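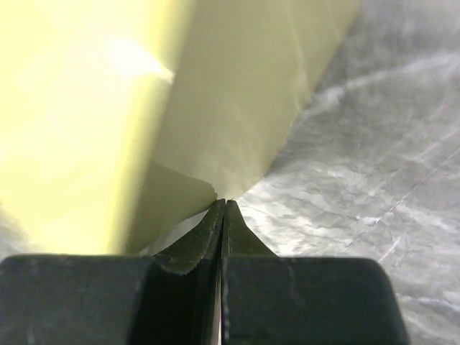 Jaws shut, up against the yellow.

2018-10-27

Brostwood again, second day with the Prevalari kit. Left the house in the dark and had the unit open before the heating came on. The quote from Sturudent arrived overnight and I printed it so I could write on it. The base price is what they said on the phone. The training day is extra, and so is the second year of software, and I had understood both to be included. Rang to query it and got the answering service.

Worked through the start-up sheet from the top. It is a decent sheet. The steps are in the order you need them, apart from the one about releasing the stops, which comes a page after you want it. I have written it in by hand where it should go. Both arms homed without complaint. The left is a little noisier than the right in the shoulder and I have put that on the list of questions.

Spent the first part of the morning on the grip settings. The force figure runs up to 2,000 and the manual doesn't say what the unit is. I started low and went up in small steps, with the edge of the yellow box as the thing to grip. At the low end the jaws slid off. Further up they held, and I could tug the box a little and it stayed put. I stopped well short of the top because it isn't my box. The setting I ended on is 1,526, which is a silly number to write down, but it is what the slider said and it won't go to a round one unless you type it in, and the typing box only works if you are logged in as the installer. Another one for the list.

The tips are narrower than I pictured from the brochure. Good for getting at an edge, less good for anything round. They already have scuffs on them. It is a demonstration set so I expected that, but I want to know what a new pair costs and how long they take to come. The brochure calls them consumables and leaves it there.

Tea, and half of yesterday's sandwich.

After that, the drawer job. It is the nearest thing in the kit to what we would want it for, putting hand tools away at the end of a shift. Screwdrivers go in the drawer of the yellow box, drawer gets shut. The cloths were left on the table and in the basket, since our own benches are never clear either and I'd sooner find out now if it minds.

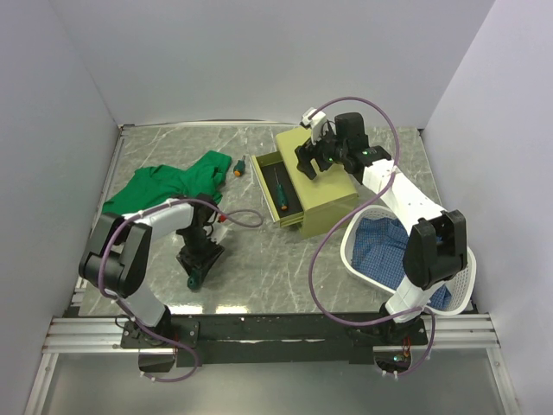 Drawer open, one screwdriver in, left arm over the table.

The software is called Fu, all on its own, no version name. You guide the arms through the job by hand, it records, then you ask it to repeat. I did 4 recordings before trying a repeat, because the booklet says a single one is not enough. Of the repeats I watched, the opening of the drawer was the steadiest part. The picking up was the weakest. It would come down slightly to one side of a handle and close on the shaft, and then the tool would turn in the jaws on the way over. When it came down square on the handle it was fine. I moved the starting positions a bit each time, to be fair to us as well as to them. A screwdriver lying close to the green cloth gave it more bother than one out in the open. I did not find out why. It might be the colour of the handles, green against green. I have no proof of that and I shall ask.

One arm waits for the other at the drawer. I had worried they would meet in the middle but I did not have them touch all day. They slow right down when they are near each other, and that costs time. I timed a full run with my watch and then lost the bit of paper, so that has to be done again. It was slower than I would be. It was quicker than I'd be by the end of a late shift, perhaps.

Stopped for dinner. Ate in the van with the radio on. Rain.

The cables are my main grumble. They are purple and there is a lot of them, one big loop to each arm, and they swing about when the arm turns over. The ties hold them on the lower parts well enough. Higher up the slack has to go somewhere, and where it goes is over the table. In our place that would catch on things. I asked last week if there was a sleeve or a boom for it and was told there was one "in development". I have put down that I would not sign without seeing it.

Against that, the top is easy to wipe, and the low front means I can reach in without a stool. The rails along the front look solid and I could see how we would shift the arms along if the table were longer. The marble pattern on the top I don't care for. It picks up the light and you get white glare off it. If we buy, I'd ask for plain grey.

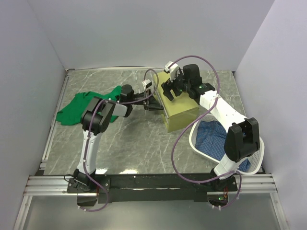 Both arms at the box, basket and cloths left where they were.

Afternoon went on the two-handed part. The idea is that one arm steadies the box while the other does something to it. I had the left come in at the side and the right reach over the top. Getting both where I wanted them took some 3 tries. Guiding two arms by hand on your own is awkward, you run out of hands, and the booklet does suggest a second person in small print at the back. The positions saved properly once I found the right button. There is no undo. I recorded over a good run with a bad one and had to do the good one over again, and it was not as good the second time.

Did not get to the basket. The sheet has a folding job for the green cloth and a basket job for the blue one. We have no use for either at work, but I might try one tomorrow if there is time, just to see how it manages with something soft.

Sturudent rang back late on. The training day is negotiable, the software is not. They want an answer by the middle of November. I said they would get one when I had seen the sleeve and had a price for the tips, in writing. They said they would send both. We'll see.

Where I have got to: the arms are sound, the box job works more often than not, the software needs an undo button, and the cables are a nuisance. I'm leaning towards hiring for a quarter before anything is bought. Must find out whether they do hire. It isn't on the quote.

Powered down in the order on the sheet, stops back in, lights off. Forgot my flask and had to go back for it. Home by the ring road, which was slow the whole way. Need new windscreen wipers.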